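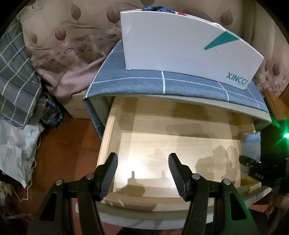 Vignesh Poduval wrote in the margin of last week's sheet that a secret in a TV drama only has to last until the ad break. Fair enough, but test it on the set episodes before you put it in an essay.

Week 6: The withheld letter

Set viewing: Skorkwood, episodes 1 and 2. Plornlow, pilot only.

The usual claim is that a hidden letter "drives" the family plot. I doubt it. In Skorkwood the widow finds the letter at minute 14 and does nothing with it for 20 minutes. The brothers would fight over the farm anyway - they are fighting before she opens it.

Plornlow is harder to dismiss. Take the letter out and Drallance has no reason to come home. Whether his return is believable is a separate question, and I'd say it isn't.

Read Yao, chapter 3, with some suspicion. The chapter says viewers "always" side with the person kept in the dark, and offers two shows as proof.

For Sunday: one page, 235 words at most, on a scene where the secret could be cut. Name the scene. No plot summary.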